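Inès Roussel translates novels, and in May she finished "Varkby," a family story of 790 pages. I asked her if she was tired of it. "Tired, yes. But I miss these people," she told me.

She works from six in the morning and makes 20 lines before coffee. The first chapter she wrote again 42 times. "The author is funny in a very dry way, and my first versions were only dry."

Her publisher, Kirora, wanted to cut 100 pages. She refused.

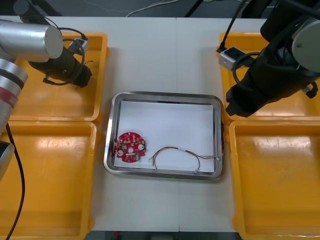
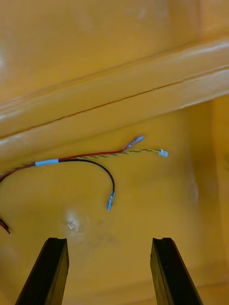
"A slow chapter is also a chapter," she said. Now she reads the poems of Zamora, only for pleasure, and with no pencil in her hand.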